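4. Puesta en marcha de la estación de dos brazos

Estación Fesirness, montaje de mesa. Revisión 2 del manual.

Esta sección cubre lo que se hace entre el atornillado de las bases (sección 3) y la primera sesión de trabajo (sección 5). Parte del contenido procede de la norma interna de Emer, que ocupa 214 páginas y dedica a las estaciones pequeñas mucho menos espacio del que merecen. Donde la norma es clara, se cita tal cual. Donde dice cosas como «el operador adoptará las medidas oportunas», hemos intentado escribir qué medidas, y quien tenga una mejor puede proponerla por el canal habitual.

4.1 Antes de dar corriente

1. Compruebe el apriete de los tornillos de ambas bases sobre la placa perforada. Empiece por los más cercanos al operador. Una marca de rotulador en la cabeza indica que alguien la marcó; no demuestra que el tornillo siga apretado.

2. Recorra con la mano cada cable, desde la base hasta la muñeca. Las bridas deben sujetar sin estrangular. Deje un bucle de holgura en cada codo y otro en la muñeca.

3. Mueva a mano cada articulación hasta sus dos topes. Si un cable se tensa antes de llegar al tope, afloje la brida anterior y repita. El límite por software no sustituye esta prueba: se configura en un archivo, y los archivos se copian de una estación a otra sin que cambie el nombre.

4. Retire de la mesa todo lo que no figure en la hoja de tarea. Las herramientas de montaje van a la bandeja.

PRECAUCIÓN: no alimente los brazos con una llave, un destornillador o un rotulador dentro del alcance de cualquiera de los dos. La norma habla de «objetos ajenos al proceso» y permite dejarlos si «no interfieren». La experiencia en la sala Popescu es que interfieren cuando el brazo cambia de postura para esquivar otra cosa, así que en esta revisión se suprime la excepción.

4.2 Zona compartida

Los dos brazos alcanzan el centro de la mesa y ahí es donde se trabaja. La hoja de tarea asigna una mitad a cada brazo, con una franja central de uso alterno. Dicha franja se define por coordenadas en el programa. La cinta pegada en la mesa, cuando la hay, es una ayuda para las personas y el controlador no la ve. Hay quien ha ajustado la franja moviendo la cinta.

5. Cargue la hoja de tarea y lea en pantalla los límites de la franja central. Compárelos con una regla apoyada en la mesa.

6. Lleve el brazo izquierdo al borde de la franja en velocidad reducida. Repita con el derecho. Anote la distancia mínima entre pinzas.

7. Ordene a los dos brazos entrar a la vez. Uno debe esperar. Si ambos avanzan, pulse la parada y no siga con esta sección.

NOTA: el mensaje «zona compartida verificada» aparece también cuando la verificación se ha omitido desde el menú. Se ha pedido que cambie. Hasta entonces, considere el mensaje un adorno y fíese del paso 7.

4.3 Colocación de piezas y recipientes

8. Coloque la cesta en la mitad trasera de la mesa, centrada entre las bases. Los objetos de la tarea se colocan delante.

9. Acerque cada pinza al objeto en velocidad reducida y deténgala justo antes del contacto. Mire las puntas de los dedos desde la cámara de muñeca y también desde la vista general. Ninguna de las dos basta por separado: la de muñeca engaña en la distancia al resto de la mesa, y la general, en los últimos milímetros.

10. Con fundas o láminas transparentes, haga la aproximación dos veces y con luz distinta. El borde de un plástico claro se confunde con su propio pliegue.
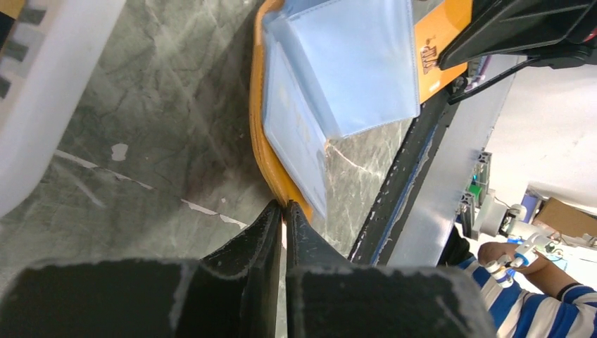
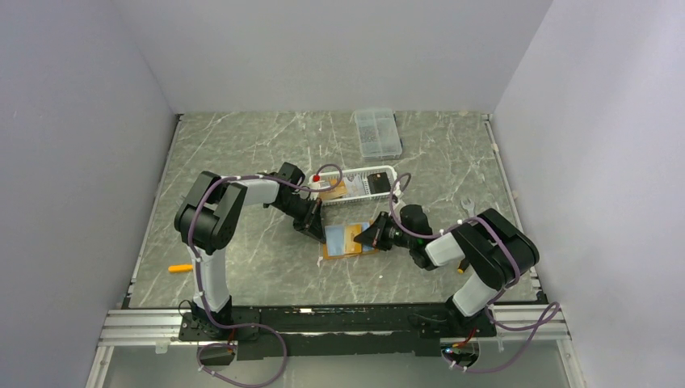
Cámara de muñeca, con las puntas junto al borde naranja, y vista general de la mesa.

Texto: redacción técnica de Emer, taller de Brullonora
Revisado en junio

11. Compare lo que ve en su estación con la hoja de tarea, y no con las fotografías de este manual. En la vista general hay una llave plateada a la derecha de la mesa; según el paso 4, con corriente no debería estar ahí. Y la carcasa de la pinza tiene polvo y marcas de desgaste, cosa que la norma tolera mientras no afecte al agarre. Nos parece un criterio flojo, porque para saber si afecta hay que haber fallado ya algún agarre.

12. Limpie los dedos con un paño seco al empezar cada turno. Sustituya el par completo si una punta tiene rebaba o se ha doblado. Cambiar uno solo deja las puntas desalineadas al cerrar.

4.4 Personas cerca de la mesa

La norma distingue entre «operador», «observador» y «personal de paso», con distancias distintas para cada uno. En un taller la misma persona es las tres cosas en diez minutos, de modo que aquí se aplica una sola regla a todo el mundo.

13. Con los brazos alimentados, nadie mete las manos por encima del borde de la mesa. Para recolocar un objeto: pausa, confirmación en pantalla, manos dentro, manos fuera, reanudar.

14. Quien maneje una pinza de mano u otro útil junto a la estación se queda al otro lado del perfil de aluminio y avisa en voz alta antes de acercarse.

15. La parada de emergencia se prueba al inicio de la sesión, con los brazos en movimiento lento. Probarla con los brazos quietos no prueba nada que interese.

PRECAUCIÓN: la pausa por software mantiene el par en las articulaciones. Un brazo en pausa sigue empujando si ya estaba empujando. Para liberar algo atrapado hay que cortar la alimentación y sostener el brazo con la mano, que caerá por su peso.

NOTA: una luz encendida en la muñeca o en el módulo de control no informa de si el brazo va a moverse. Varias hojas de tarea antiguas dicen «esperar a la luz» sin indicar cuál ni de qué color. Táchelo donde lo encuentre.

4.5 Registro

16. Rellene el parte 862 al terminar el paso 15. Los campos obligatorios son la distancia mínima del paso 6, el resultado del paso 7 y el estado de los dedos. Los demás campos se pueden dejar en blanco.

17. No copie el parte de la sesión anterior. El formulario ofrece un botón para hacerlo y hemos visto series enteras de partes con la misma distancia, al décimo de milímetro, en estaciones que se habían desmontado entre medias.

18. Repita la sección 4 completa después de cualquier cambio de base, brazo, pinza o placa, y en todo caso cada 4000 ciclos. Esa cifra viene de la norma, que no explica su origen. Mientras no haya datos propios se respeta, sin tomarla por garantía de lo que pase en el ciclo anterior.

4.6 Si algo no cuadra

El brazo espera y no entra nunca en la franja: revise que el otro haya liberado el turno. Reiniciar solo el brazo que espera no lo arregla.

La pinza cierra con una rendija entre las puntas: compruebe primero si la posición ordenada es la de cierre completo. Después, suciedad. Después, los tornillos de los dedos. Recalibrar antes de mirar estas tres cosas solo traslada el error a la calibración.

La cesta se desplaza durante la tarea: vuelva al paso 8 y repita el 9 con las dos pinzas. No la fije con cinta sin anotarlo en el parte.

Un cable roza la mesa o cuelga por delante del perfil hasta donde puede engancharse con la ropa: pare, corte la alimentación y vuelva al paso 2. La sección 5 no se empieza con esta incidencia abierta.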